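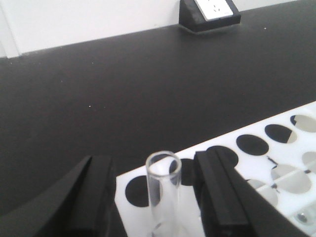 White tube rack on a dark gray countertop.

Gredholm Bench Top, Charcoal

A chemical-resistant work surface for teaching labs, prep rooms and small testing rooms. Sold by the running foot, cut to order at our Farkusetti shop. The matte finish keeps glare down under ceiling lights.

Tops come with a square front edge as standard. A rounded edge can be ordered at no extra charge. Sink and outlet cutouts are made before shipping, so please send a drawing with your order. We do not cut on site.

Heat: do not set burners directly on the surface. Use a mat.
Cleaning: warm water and mild dish soap. Rinse and wipe dry. Acetone spills should be wiped up right away. Scouring pads will leave shiny marks that do not come out.
Weight: two people are needed to lift any top over 7 feet.

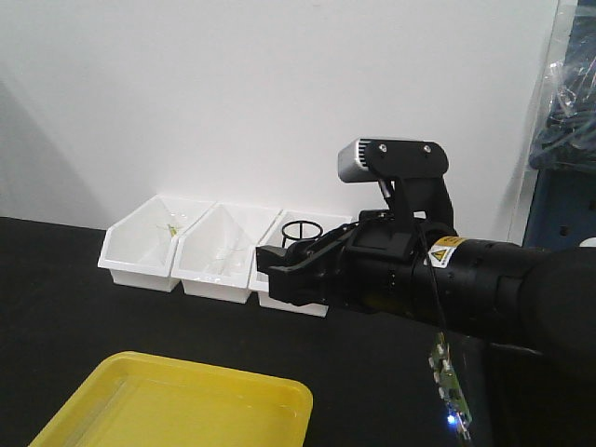 Photo: Nayeli Sotelo / Gredholm

Backsplashes are sold separately. If the top will run straight to a painted wall, leave a small gap and fill it with clear silicone.

Lead time is around 9 business days for straight tops. Corner pieces take longer. Orders placed in March may be delayed by our yearly stock count.

Samples are free, limit two per address. For bulk pricing on school orders, contact Vichien Inthanon in the sales office.

Page updated 2025-06-08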